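From: Niilo Peltonen
To: Fairweather Building residents list
Subject: Re: [fairweather] Recycling, again
Time: 7:42 a.m.

Zyanya Zamudio wrote:
> Neighbors,
>
> The hauler has now rejected our blue dumpster for the second
> month running and put a $90 contamination charge on the
> building account. The tag on the lid said "food, film, other."
> I lifted the lid. I can confirm all three, with special
> mention for Other, who was a bathroom rug.
>
> Can we please either agree on a system or admit that we have
> two trash dumpsters, one of them blue?
>
> Zyanya, 3rd floor

Zyanya, thank you for lifting the lid. That is more than the rest of us did in February.

I would like to defend the rug, which was clean, but it was not mine and I don't know it well enough.

On the system. I lived in Norkau for seven years before I moved here, in a building with 29 apartments and one shared kitchen on the ground floor, and we had the same trouble until we quit using the one big bin. The trouble with one big bin is that it is a rumor. Things go in and the lid comes down, and you can believe whatever you like about what is in there. One pizza box with cheese on it and the next person thinks, well, it's that sort of bin. By evening it's that sort of bin.

So my proposal is to put small sorting bins in the mail room, where people already stand around opening envelopes, and have them carried out to the blue dumpster once a week. Clear plastic, no lids.

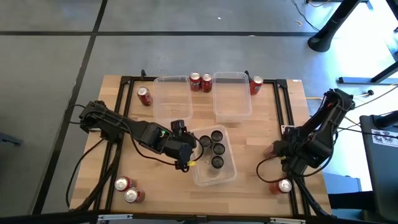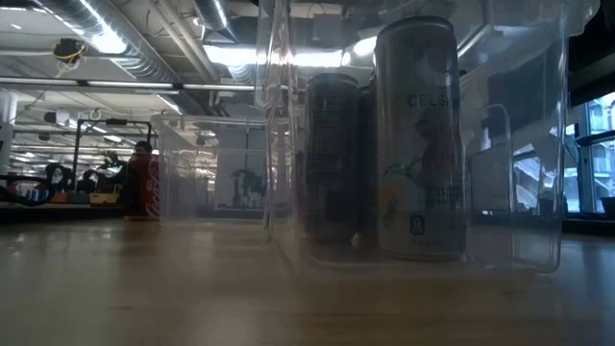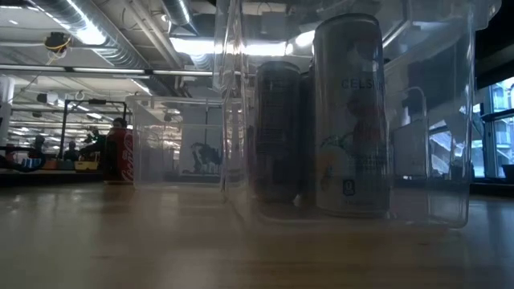
Deposit money is the other half of this, and I think it's where we went wrong last time. When Corey ran the can drive for the bike rack, the bags were kept in the boiler room, tied shut, and we all know what the boiler room smelled like by August. We also know the bike rack was never bought, though I have stopped bringing that up at parties. With a see-through bin you can tell a Celsius can from a soup can on your way past with the groceries, and so can the person about to drop in a soup can. That small amount of shame is free and needs no signage. We have signage. Elsie laminated it. It is under the rug.

Corey still has his final count from that drive, which was 929 cans. At a nickel each that comes to $46.45, or just over half of one contamination charge. I mention it because two people have written to me privately to say that the cans would pay for everything. They would not pay for the rug.

What I think we need:

Separate bins for cans, paper and plastic bottles. Glass stays out of the mail room, because of the tile floor and because of last New Year's.

A person with a strong back, once a week. I will do the first month. After that I would like to see a name that isn't Zyanya's, as she has already done the lid.

A decision about pizza boxes. Lachlan's view is that you tear off the clean top and recycle that. Mine is that anyone willing to stand in a mail room at eleven at night tearing a pizza box in half does not need rules from us. The hauler's sheet says no food, so I'd go with no pizza boxes and let Lachlan tear his in private.

I asked at the hardware store on Lestport about the price of bins and was told it depends on the size. I asked for the middle size. I was told they were out of the middle size. I'll go back this weekend.

One correction to Zyanya's message. She says two trash dumpsters, one of them blue. The other one is also blue, under the paint. Elsie and I found that out the summer we tried to clean it.

Replies to the list, please, and not under my door.

Niilo
1st floor, next to the mail room, so I will hear you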